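Valdebenito Arm, Office Chores Kit
Product notes by the Jerkstead equipment desk
Last updated: February
2 min read

Short version: can it do chores yet? Some. Slowly. Drawers yes, if the pull is one it can get its fingers on. Recessed pulls are hit or miss, bar handles much better. Paper is still bad.

What you get: arm, two finger gripper, cables, the Nindgate control software, 6 preset tasks. Price is $3,375 for the kit, mounting base not included. Tripod for the camera is extra too.

Desk work first. Gripping the edge of a metal box is well within reach, keep the cables clear of the elbow or you'll be re-routing them all morning.

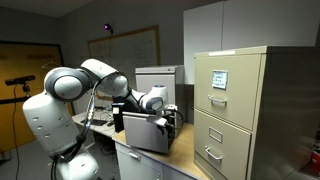

Drawers and cabinets

Better then last year's Vurkum release, which we didn't like. We ran 944 drawer tasks on the new software. Pulling open, fine. Reaching in for one item, mostly fine. Closing again, it tends to stop short and you finish with your knee. Low drawers take longest, the wrist has to come down steep and it crawls.

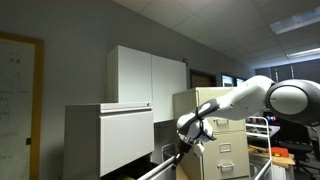 Gripper pointed down at an open bottom drawer.

Not ready for: folders, anything floppy, locked cabinets (obviously), a room where people keep walking thru.

Lead time 2 weeks. Spare finger pads sold seperately. Returns accepted on unopened kits only, ask before you order if your cabinets are an odd depth.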